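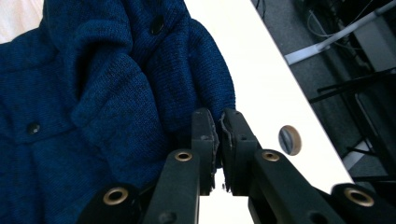
Figure 1. Navy knit garment with dark buttons, on a white table.

Locker and Towel Use at the Rakisstead Recreation Center
Term project report, Facility Management
Trevor Bellamy and K. Wilczyńska

1. Background
The Rakisstead center has a weight room, a cardio room and a small studio on the upper floor. Members have complained that the changing rooms fill up before evening classes while the machines stand free. Our project looked at whether the lockers limit how many people can train at once. We did not study the equipment itself.

2. Method
We used entry records exported from Flilo, the front desk system, for the whole of June. They held 3070 visits. The records give the time in but not the time out, so we also handed out a one-page survey at the desk and got 559 usable answers. Visit lengths were taken from the survey and entered in Cindex, the spreadsheet tool used in our course. Staff entries were removed first.

3. Results
The busiest period was 5:30 to 7 p.m. Most people who answered the survey said they trained for under an hour but kept a locker for longer — often because they showered, or left a bag there during a class. Members who came before work rarely reported waiting.

Towels were a smaller problem than we expected. The laundry room runs 2 loads in the afternoon, and the shelf by the showers was empty only late in the evening. Replacing the old dryer would cost around $2000 according to the center, and our data do not show a need for it yet.

4. Limits
The survey was voluntary, and people in a hurry probably skipped it. One month is also short. School was out for part of June, so the afternoon numbers may not match the rest of the year.

5. Recommendations
Add open cubbies outside the studio for class members who only need to store shoes and a jacket. Move the stretching class to 7:15 p.m. so it does not start in the busiest period. Record checkout times in Flilo for at least one term, then repeat the count before buying more lockers.

The survey form and the hourly table are in Appendix A.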